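Storing belts: leave them in the loops or take them out?
Dellbridge Home Forum > Laundry and Closets

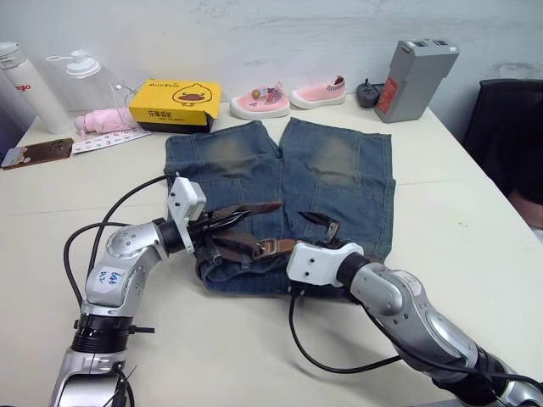
loopdeloop wrote:
Leave it in. I have worn the same brown belt with the same shorts for years and it has never hurt either one. If the belt only goes with that pair, taking it out is extra work for nothing.

hemline_90 wrote:
Denim shorts, leather belt, going into a drawer until next summer. My mother always pulled belts and hung them on a nail. My husband leaves his in everything, including what he puts in the hamper. I have a drawer to fill and I want to do it one way and stop thinking about it.

pressedflat wrote:
Take it out. Leather folded in a drawer all winter gets a crease, and once it has a crease it will crack there. Roll it loosely, buckle on the outside, and set it in a box. I keep mine in a shoebox on the closet shelf.

loopdeloop wrote:
It only creases if you fold the shorts in half the long way, leg on leg. Fold the legs up toward the waistband and leave the waist open flat. The belt stays straight across the front and back and only bends at the sides, same as when you wear it.

pressedflat wrote:
At the sides it bends flat, with whatever is stacked on top pushing down on it. When you wear it, it goes around a curve.

loopdeloop wrote:
Then put the shorts on top of the stack.

Skirkville Sue wrote:
My trouble with leaving it in is the buckle. I had a metal one sit against a pair of light shorts in a damp closet and it left a rust mark the shape of the buckle. I tried lemon juice and salt and got most of it out. Faded denim would hide it better than mine did, but I would not count on it.

hemline_90 wrote:
Our closets are dry but the drawer is on an outside wall. That might be enough to decide it.

tallpaul wrote:
Does anyone wash them with the belt in? Asking because my son does.

pressedflat wrote:
No. Water takes the oil out of leather and the dye can come off on the denim. The buckle also beats up the drum. Our old Kramer has a chip in the enamel from one.

tallpaul wrote:
That is what I told him. He says his belt is fine.

Skirkville Sue wrote:
To get the belt out without dragging the whole length through, unbuckle it and pull from the buckle end. Hold the waistband flat with your other hand. Going the other way the buckle catches on every loop. I tore a back loop that way and had to sew it down again.

loopdeloop wrote:
I pull from whichever end is closest and have never torn one. But mine is a thin belt.

millrow wrote:
I am on the side of taking it out, but for a different reason. You need to see the loops and the waistband to know if anything needs mending before it goes away. I lay each pair out on the table, belt off, and look at the seams and the thin spots on the front of the legs. Anything bad goes in the mending bag. If you put it away torn, it comes out torn, and you find out the morning you want to wear it.

hemline_90 wrote:
I have thin places on the upper legs of one pair. Patch now or wait until it goes through?

millrow wrote:
Now. Iron a piece of light denim behind it and run some stitching back and forth. It takes me 2 evenings for a pair because I do it by hand. If you wait for a hole, you need a bigger patch and it shows.

loopdeloop wrote:
I would wait. Patched shorts are stiff right where you sit down. I wear mine until they go and then they are rags.

pressedflat wrote:
Before the belt goes in the box, wipe it with a barely damp cloth, let it dry overnight, and rub in a little leather conditioner. Damside Hardware had small tins of it by the shoe polish last time I was in. You don't need much. Too much and it comes off on your clothes in the spring.

hemline_90 wrote:
OK. Belts out, rolled, in a box on the shelf. Shorts mended first, then folded in the drawer. My husband can do what he likes with his. I usually pack the summer things in September, so I am either very late or very early with this.

tallpaul wrote:
My son read this and is still washing his with the belt in.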